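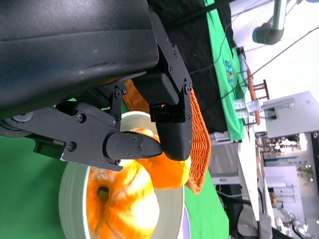
7 min read

I teach robots for a living, and most of what I teach them is how to move food. Toy food, mainly. Buns, rings, fruit, slices of cake with a cherry on top. They go from a basket to a plate, or from a plate to a basket, and then the table is set again and we go back to the start. I wear a pair of gloves and look through a headset, and the arms on the other side of the room do what my arms do, a little late.

My opinion after two years of this is that the people who do the showing are treated as the least important part of the job, and that this is a mistake that ends up in the robot. I want to lay out why I think so. I also want to argue against the habit, common now in our field, of measuring this work by how many demonstrations a person can turn in before lunch.

Start with what a demonstration is. On paper it is a recording. The joints were at these angles, the fingers closed by this much, the cameras saw this. A training run will take a big pile of those recordings and look for what they share. If I always come in on a bun from the right, the robot will come in from the right. If I hesitate above the plate every time because my view is poor, the robot will hesitate above the plate too, even though its own view is fine. It has no way to tell my skill from my trouble.

I learned that at Koltwood, where I had my first job doing this. We were paid by the accepted episode. An episode was accepted if the object ended up in the right place. How it got there did not matter to the person checking, who had hundreds to get through and watched them at four times speed. So we all found the quickest way. With a ring, the quickest way is to jam one finger against it and drag it until it hits something, then close. It works nearly every time if there is a basket wall to push against. We turned in 1636 accepted episodes on one task in June, and I was proud of my share.

The model trained on them dragged everything. It dragged rings and it dragged fruit, which roll. When somebody moved the basket to the other side of the plate it dragged a bun off the edge of the table and closed its fingers on air. The engineers spent a while looking for the fault in the software. Wajid Afridi, who had the station next to mine, told them in the hallway that it was doing just what we did, and that they could come and watch us if they wanted. One of them did come. He stood there for ten minutes and went back and threw out most of the set. They kept 188 of the 1636, which left 1448 in the trash.

I don't blame the engineer, and I don't really blame us. We did what the pay asked for. But a lot of money and a lot of sore shoulders went into that month, and the waste was decided before anyone put on a glove.

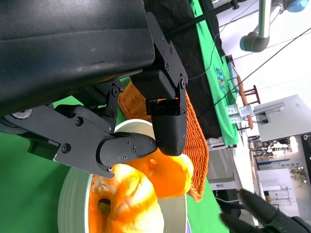 There is a fair argument on the other side, and I have heard it from people I respect. It says that quantity takes care of quality. Collect from enough operators, with enough different habits, and the bad habits cancel out while the good parts add up. Babar Dhanial, who ran collection at Flisura when I moved there, believed this for a long time. He would say that no one teaches a child to use a spoon with perfect spoon technique, and the child learns anyway.

I think the argument holds when the habits really are different. In practice they are not. Operators sit next to each other and copy each other. New people are trained by whoever has been there longest. The same hardware pushes everyone toward the same workarounds. If the fingertips are thick and rounded, every person who puts on the gloves will find that small items slip out if you pinch them high, and every person will start pinching low, and soon a whole room of ten people has one habit. More of it does not cancel anything. And a child with a spoon gets to fail over and over with her own hand. The robot, in this kind of training, only gets what we did.

The second thing said against me is cost. Careful demonstrations are slow. This is true. When I am paying attention to the path as well as the finish, I get through less than half of what I can do when I am racing. A manager looking at a spreadsheet sees a person who got worse. I don't have a clever answer to that, except that the spreadsheet should have another column. At Flisura we tried one. Each operator could mark an episode as bad even if it ended well, with no loss of pay. The marks went from none to a steady stream in a week, because people had known all along which ones were bad. You can feel it while you are doing it. You bump the rim of the plate, or you squeeze harder than you meant to, or you lose track of one hand while you are busy with the other.

Two hands are where this gets hard. Most people imagine that a two-handed task is one task done faster. For the operator it is closer to patting your head and rubbing your stomach. You have a bun in the right hand, and the left hand is open over a bowl with nothing to do, and you have to decide what nothing looks like. Do you park it? Where? If you let it float, it floats differently every time, and the model has to learn all that floating as if it meant something. At Twal, where I am now, we had a long disagreement over the idle hand. It sounds silly from outside. We settled on letting it wait open near the place it will be needed next, and holding it still. I think that was right, though two people on my shift still think it should go back to the edge of the table. 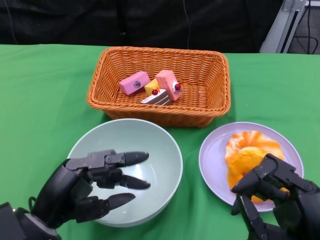 Vol. 7, No. 2

What strikes me about that disagreement is that it was the operators who had it. The written instructions for the task were one line long. They named the object and the place to put it. Everything else, which hand, which side, how high to lift, what to do when the ring leans on the basket, was left to us, and so we were in fact writing the behavior. I would like that to be said out loud. The person in the gloves is making design choices all day. If the company doesn't know that, the choices get made by whoever is tired.

I have also done the older kind of teaching, where you take hold of the arm and lead it through the motion with your own hands. Some people in the field call it out of date. I like it for what it tells you. You feel the weight of the arm and where it does not want to go. After a week of that on a Ciner arm I was a better remote operator, since I had stopped asking for wrist angles that the machine could reach only by swinging its elbow out. I would have every new person do a few days of it before they see a headset. It is cheap, and it puts the shape of the machine in your body in a way that a training video can't.

So here is what I would change, if it were up to me. Pay by the hour. Let operators reject their own work without a penalty, and read what they reject, because it is the best free advice a training team will get. Have the engineers do a shift in the gloves now and then, a full one, up to the point where the neck starts to hurt. Write down the rules the operators make up among themselves, with the reasons, and date them, so that when the model does something odd in the fall you can go back and find out who decided what. Mix up the table more than seems needed. Move the basket. Turn the cake around. People resist this because it breaks their rhythm, and breaking the rhythm is the point of it.

None of this is expensive next to the cost of the hardware. A single gripper can cost more than several months of my pay, and it gets a maintenance log, a cover for the night and a person who checks its screws. The operators at my first job got a stool.

I don't think teaching by demonstration is going away. There are people who say simulation will replace it, and maybe it will for some things. For soft items, for things that lean on each other in a basket, I have not seen it yet. Until then, somebody has to show the machine. My shift starts at 6 a.m., and the first thing I do is run the task twenty times with the recorder off, slowly, until my hands remember how it should go. It used to be counted against me. At Twal they now put it on the schedule.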